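Pendard Tip Trials – README

Last edited 2/17/19 by Giorgia Valentini

Hello, and thank you for downloading this. Pendard is our small collection of recordings made while we were trying to decide which end piece to keep on the arm, and since several people asked for the data after Skye showed a few clips at the spring meeting, we thought we might as well tidy it up and share the lot. Please read the whole of this file before you start, even though it does go on a bit, as most of the questions we get by email are answered somewhere in it!

What is in the download

There are 1,353 recorded attempts, each in its own folder, sorted by which end piece was fitted. We compared three of them. Rundex is a two-finger gripper and came with the arm, Colombo is a suction cup on a short tube, and Pravel is the rounded, pointed tip that Negin Rashti shaped for us, which has no moving parts at all and can only push, nudge, tap and drag. People tend to smile at Pravel when they first see it – I certainly did – but it turned out to be the one we learned the most from, and 435 of the attempts are done with it.

Each folder holds the video from the fixed camera, a table of joint positions, a table of wrist forces, and a plain text note typed by whoever was running the arm. The notes are uneven. Adelmo wrote three words where Liliana wrote a paragraph, and we have left them as they were apart from correcting names. If a note and the outcome column disagree, please trust the outcome column, as we went back over the videos for that in May and the notes were never brought into line.

The tasks

We kept to light tableware and a cloth-covered table throughout. The jobs were to move a bowl from one side to the other, to turn it a quarter turn on the spot, and to touch its rim without shifting it. The Pravel tip does the first by hooking inside the bowl and dragging, the second rather badly, and the third beautifully. The two-finger gripper could lift, of course, so its figures for the first job should not be set next to the others without a word of explanation.

The cloth was a deliberate choice. A bare table is kinder to a dragged bowl, and we wanted something that wrinkles and catches the way a real tablecloth does. It was not ironed or changed between sessions, so you will find marks on it, and you may find that they confuse a simple background subtraction. Negin got round this by taking the first still of each attempt as her reference, and her script is in the tools folder.

Things to watch out for

The force readings drift as the arm warms up. We zeroed them at the start of each session but not between attempts, so do subtract the resting value yourself.

Cables cross the camera's view, and one of them moves with the wrist. Almost 800 of the attempts have a hand-drawn mask for this, made by Skye Yule over a great many cups of tea, and the rest have none.

Colombo has no readings for touching the rim, as the cup kept sticking to it and we gave up.
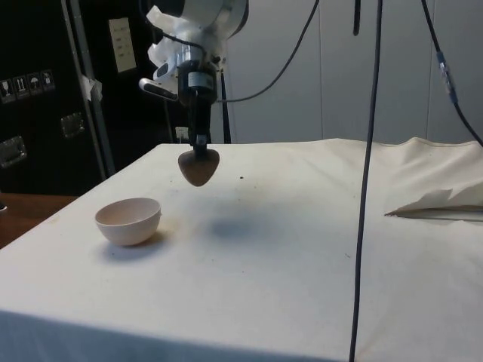

Set-up: Pravel tip

The tip sits at the bottom of a narrow shaft under the black wrist module, and all heights in the tables are measured from its lowest point up to the cloth. The bowl is the small white ceramic one. If you build something similar, do write to Liliana Sala or to me, as we would love to hear how you get on.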